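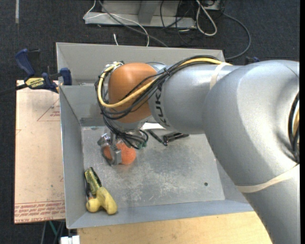
Cuadernos de Divulgación Técnica, n.º 20, p. 119

Jornada de puertas abiertas del Centro Espinoza. Notas para la intervención de bienvenida y la demostración de la célula de manipulación.

Apertura. Agradecer la asistencia en nombre de la dirección. Recordar que la visita se realiza en grupos de 20 personas y que la demostración comienza a las once. Mencionar a las entidades colaboradoras, Edmont y Clident, en este orden.

Presentación del proyecto. Pimness estudia la recogida de objetos de forma irregular dentro de una cuba. El programa se inició con piezas de catálogo, todas rígidas y de geometría conocida, y se amplió después a objetos de uso corriente. El repertorio actual consta de 68 objetos.

Primera diapositiva. Dejarla en pantalla mientras el público toma asiento. El brazo es un KUKA y trabaja con la pinza orientada hacia el fondo de la cuba metálica. Junto a los dedos hay un objeto redondeado de color naranja. Señalar, en la esquina más próxima, la pieza verde y amarilla con forma de calabaza: dos lóbulos desiguales en un extremo y ninguna cara plana evidente. Pedir a los asistentes que piensen por dónde la sujetarían ellos. Esperar respuestas.

Explicar a continuación la dificultad de los objetos delgados. Al fondo se ven dos elementos oscuros y alargados, uno de ellos fino como un bolígrafo y el otro más grueso y con reflejos. Los brillos complican la estimación de profundidad, asunto que se tratará con detalle en el taller de la tarde.

Si preguntan por el cableado que rodea la muñeca, indicar que su recorrido limita los giros admitidos en el programa. No extenderse.

Demostración. Solicitar silencio y comprobar que todos los visitantes permanecen detrás de la línea. El operador ejecutará una serie corta. En caso de que falle un agarre, no interrumpir: el sistema repite el intento con otra orientación. Cada ensayo queda registrado, y la campaña prevista comprende 500.

Turno de preguntas. Diez minutos. Las consultas sobre contratación o prácticas se remiten al mostrador de Edmont, en el vestíbulo. Sobre costes, responder únicamente que la memoria económica se publicará en abril.

Cierre. Invitar al grupo a pasar a la sala de Clident por la puerta lateral y reiterar el agradecimiento.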